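I've been recording examples for a learning system since August and people keep asking what the work is like, so I'll put it in one thread. None of it is very technical.

The project is called Melent. We want a model that can tidy small things in ordinary homes. To learn that, it needs to watch a lot of tidying done by people, through the same kind of fingers it will have later.

So I do the chores with a gripper in each hand. You squeeze, the fingers close. Each gripper has its own camera, and the recording is saved with the finger positions alongside it.

One go at one task is an episode. The target for my set is 1786 episodes. As of 13 Oct 2025 I'm 202 short.

Most are quite short. Pick the thing up, put it where it goes, open the fingers, hold still for a moment, stop. The holding still matters more than I expected. If you move off too soon it's hard to mark where the task ended.

I work in flats in and near Plellthorpe. We move between homes because a model trained in one bedroom gets very good at that bedroom. Different light, different bedding, different clutter on the side. We don't clear the room first.

We used to. The first 300 episodes were done on a bare table with a plain cloth, and the model trained on those did badly as soon as it met a pattern. Those episodes are still in the set but they count for less now.

Patterned bedding is now on the list of things to look for. So are windows that are too bright and surfaces that give a bit when you press on them. A mattress is harder than a table. Push down to get under something and the whole lot shifts.

Current task is beads and a box. Strings of beads are awkward because they have no fixed shape. You grip one part and the rest goes where it likes. With a cup you can say where the handle is. With a necklace there isn't much to say. 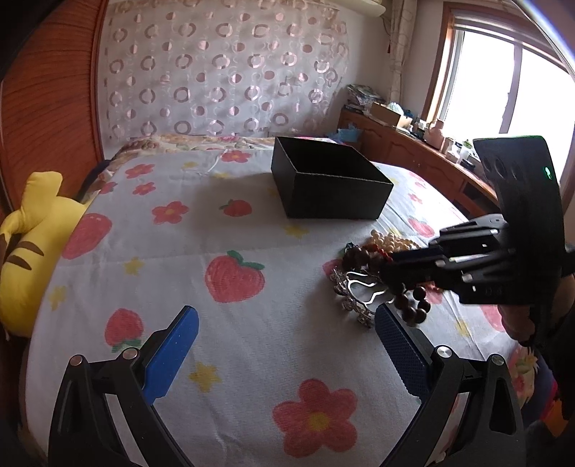
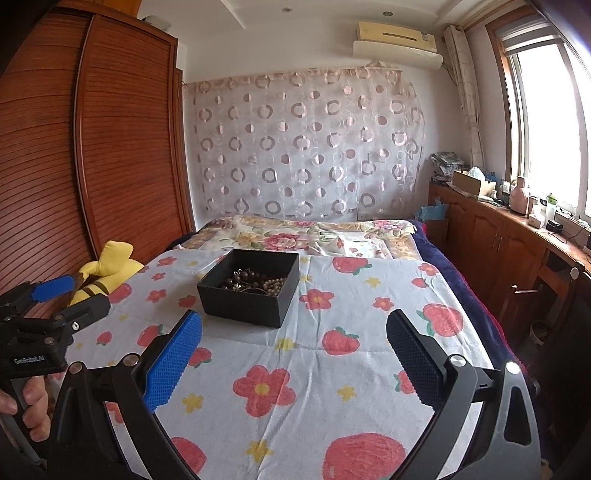

Failed tries stay in, by the way. If a strand slips I pick it up again and carry on, and the episode gets a "recovered" tag. Only the ones where the recording itself is broken get thrown out. Dropped frames, a camera knocked round, that sort of thing.

Labels are done afterwards in Galamix. You write one plain line for each step: "left hand holds the box", "right hand lifts the beads". We had a long argument over whether "beads" and "necklace" should be one word. They are two words for now.

Checking goes to a second person who hasn't seen the session. If they can't follow what was meant from the video and the labels, it comes back to me. I had 6 come back last week, all of them with both hands doing different things at once.

For those asking about Mussa: it's our name for the arm that will run the trained model. It lives at the office and I rarely see it. My side is only the recording.

Your wrists do get tired. I stop between batches and swap which hand leads, which is also useful for the data, as otherwise everything ends up right-handed.

Next on the list is charging cables, then socks. I'll add to this thread when the cables are done.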